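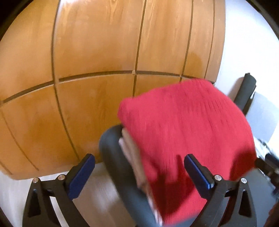

The Gudura is a hand-held gripper sold as a kit, and the steps below cover setting it up for folded clothing. Knitwear is a good first job for it because a folded knit is thick, soft and quick to lose its shape. With a red ribbed knit folded into a thick bundle, the two fingers press from either side and the blue pads do the holding. A strip of white or light gray cloth showing along one edge of the bundle is the kind of detail to check for before closing the fingers, as a second layer can slide against the first.

What you need

The Gudura kit with its two finger arms
One pair of Pliment pads
A small screwdriver
A few folded garments of different thickness
The Furley recording app, if you plan to keep your sessions

Step 1. Fit the pads

Wipe the inner face of each finger with a dry cloth. Peel the backing from the first pad, line up its lower edge with the lower edge of the finger, and press for a full minute. Do the same on the other side. Close the fingers slowly and look at the pads from the front. They should meet flat. If one leads the other, loosen the screws on that arm a quarter turn, shift the finger, and tighten again.

Step 2. Set the opening

The opening is adjustable up to 86 mm. Set it wide for sweaters and sweatshirts. T-shirts and pillowcases need less, and a narrow setting saves hand travel over a long session. Turn the stop until it clicks, then squeeze the handle twice to seat it.

Step 3. Pick up the garment

Come in with the fingers on either side of the folded stack, not at a corner. Go down far enough that the pads cover at least half of the thickness. Squeeze until the knit stops moving between the pads. More force than that only pulls the fold apart.

Step 4. Move and set down

Lift straight up before you go sideways. Chairs with padded arms catch loose sleeves, so carry the bundle higher than you think you need to. Lower it until it rests on the surface, open the fingers all the way, and back out along the same line.

Step 5. Save the session

In Furley, press Stop before you put the gripper down. Name the session by garment type. Our own knitwear folder held 1,656 pickups when this page was written, and plain names have made it easy to search.

Care

Brush lint off the pads after every session. Replace them in pairs after 4 months of regular use. Spare pads are sold through the Rozīte shop. The April batch has a slightly stiffer backing and should not be mixed with older stock.

Last updated May 22, 2023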